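Kalidau: Blocks on the Wood Table

Gallery, March

Text by Gorazd Zupan

On this page I collect pictures of our block set on the long table. Many people who write to us ask first about the colors, so I will begin with them.

The red was the easiest. We mixed it one time, and Jaanus Rozīte said it was good, and we did not touch it again. With the yellow we had more work. The first yellow was a little sour, like a lemon candy, and next to the red it looked weak. Jaanus added a small amount of orange and then it became a warm color which you can find quickly from the other side of the room. The green took the longest time. I wanted a plain grass green and Jaanus wanted something closer to the sea. He won, and after some weeks I must say I like his green better.

The set is called Idar, and it follows an older set with the name Plimard, which some of you still have at home. Plimard had sharp edges. Before painting Idar we went over every edge by hand, the last time with 400 grit paper. It is slow work, and I did 32 blocks in one Friday and my thumb was not happy. The paint is matte. Shiny paint looks nice in the shop window, but two shiny faces slide on each other, and for stacking this is a problem.

The table is older than all of us in the workshop. We oiled the top in the winter and left the marks where they were. I find the light wood very good for the colors, and the lines in the grain help the eye a little when you want to put something straight.

The square is simple black tape. We use it for a small game: the tower must be built inside, and no block may touch the tape. You can play it on any table. Put the four strips down so that they cross at the corners, press them with a spoon, and cut nothing until the end. When the tape starts to lift, change the whole strip. I tried to repair only a corner, and the result was ugly.

If you play with small children, start with two blocks and make the square bigger. Adults should turn the square a quarter of the way and build from the corner side, where it is more difficult to judge the middle.
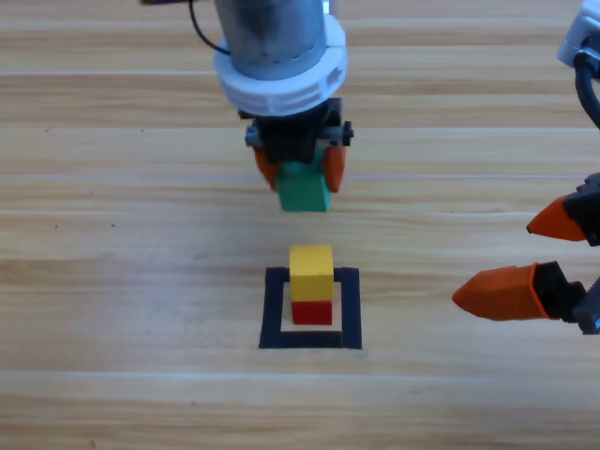

Yellow on red inside the square, with green up above the table.
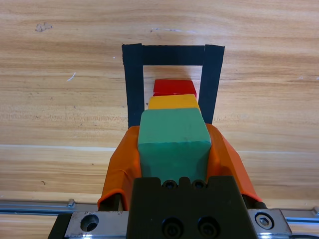

Blocks in a row inside the tape. The red one is the farthest.

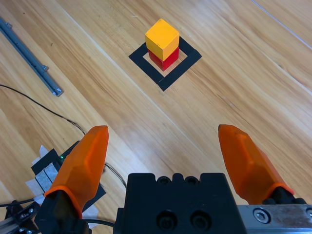
The yellow and red tower again, with a corner of the square toward us.
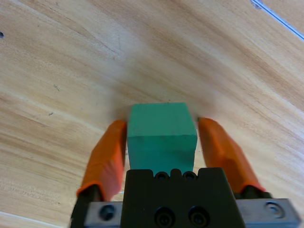
Jaanus's sea green, standing upright on the light wood.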